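How to do a book test with ordinary paperbacks

A spectator opens a book, looks at a word, and you tell them what the word is. Mind readers have been charging for this for a very long time, and plenty of them used books that cost more than the car they arrived in. You can do it with whatever the charity shop has. I learnt this version from Helge Kristiansen, who did it in the back room of the Medina for years and never once bought a book new.

What you need

Six paperbacks of the same sort of thickness, all well past 90 pages. Mix them up a bit – a thriller, a romance, something with a horse on it. Avoid poetry, as the top of the page may be half a word and a lot of white space. Avoid anything over 1000 pages too, unless you want to watch a stranger wrestle with it while the room goes quiet.

The secret

You know the first word on page 90 of every book. That is it. I'm sorry if you were hoping for wires.

Go through each one and find the first full line of text on page 90. Ignore the chapter title printed at the very top, and warn your spectator to ignore it as well. If the word is "the" or "and", throw that book back and get another. You want "lantern" or "cousin" or "mustard". Then tie each word to its cover with a silly picture in your head. The detective on my Irard thriller is permanently holding a ladder. I haven't read the book, but I assume it comes up.
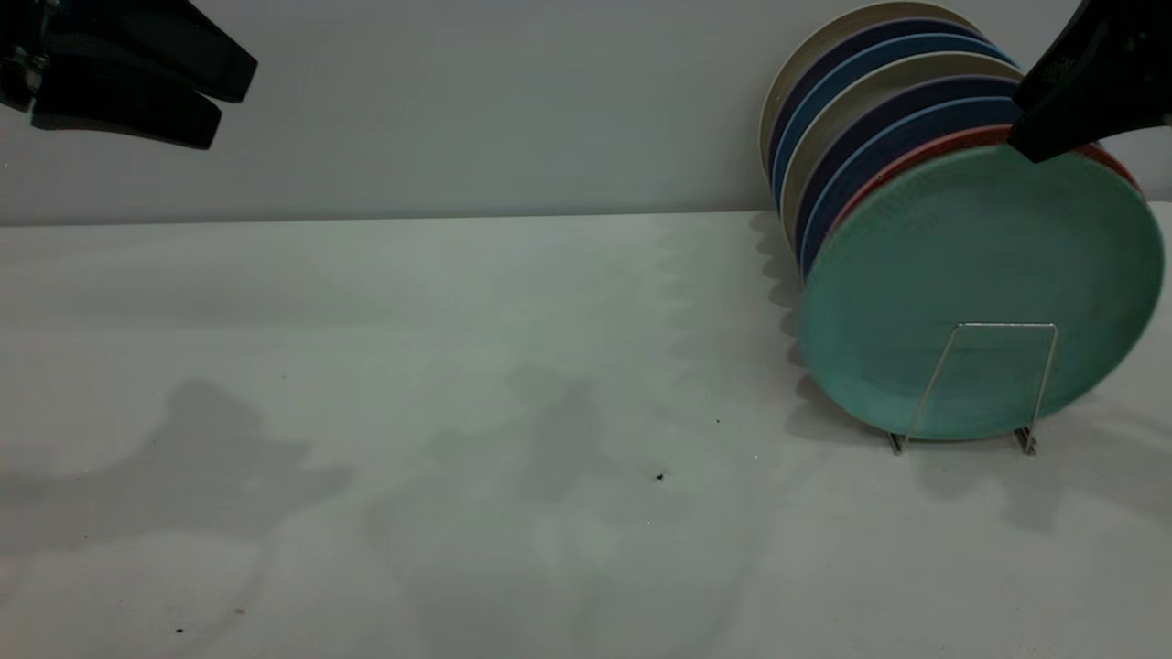
Setting the books out properly does more for the trick than most people give it credit for. Laid flat in a pile, the top one gets picked every time and everyone suspects you wanted it to be. Stand them up in a row, on edge and one behind another like the plates in that wire rack, and the spectator has to reach in and make a decision. Any old letter holder will keep them upright. Leave a little slack between them so that a nervous person doesn't drag the whole lot onto the floor, which Antonina Kushnir managed at a christening with me standing next to her.

Performing it

Ask someone to take any book. Let them change their mind. Take another book yourself, "just to pick a page", and note which cover they're holding. You now know the word, and everything from here on is acting.

Hold your book with the spine in your left hand and riffle the corner of the pages with your right thumb. Tell the spectator to say stop whenever they like. Start slowly and aim to be somewhere in the first half when they speak. When they do, open the book towards yourself, glance down and say, "Page 90." It won't be page 90. Say it as though you were reading a bus timetable, close the book and put it down. Don't show anybody the page, and don't look as if you're not showing anybody the page.

Now ask them to turn to page 90 in their own book and read the first word to themselves. Turn your back if you like. It adds nothing, but audiences are fond of it.
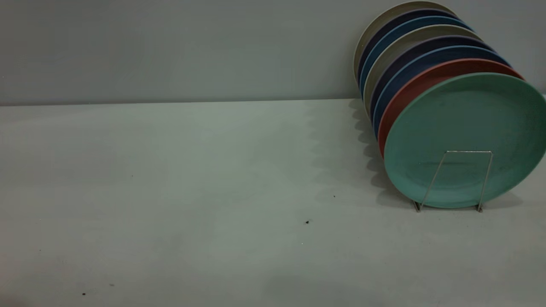 What if the spectator asks to see the page I stopped at?
Keep talking and hand the book over closed. By then the page is lost, and the person asking usually only wants to check that the book is real.

Revealing the word

Don't just say it. Say it's a thing, or a feeling, or something you might find indoors. Get a letter slightly wrong and correct yourself. Eskil Eide writes letters on a big pad and crosses most of them out, and he gets twice the applause I do for the same trick, a fact he brings up whenever we meet. The whole reveal should last no more than 2 minutes. After that people start looking for their coats.

If they shake their head at your word, they're probably reading the chapter title, or they've gone to the wrong page. Ask them kindly to check the number. If you've mixed up your covers, say you're picking up someone else's thoughts and glare at the back row.

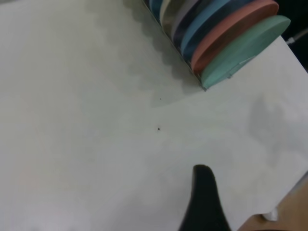

Wire dish rack, teal-blue plate at the back.

Practising

Rehearse the riffle and the lie together, out loud, until the second sounds as dull as the first. Man-sik Ryu practises his in front of the television and calls out page 90 during the adverts. His family have stopped asking.

Run through the covers in a different order each morning and say the words aloud. Once a fortnight, check them against the books. I did a whole season at Fekham convinced that the word in the romance was "harbour". It was "barber", and I only got away with it because no one chose the romance until September.

Don't repeat the trick for the same people on the same evening. They'll ask. Two page 90s in a row is a coincidence too many, even after dinner.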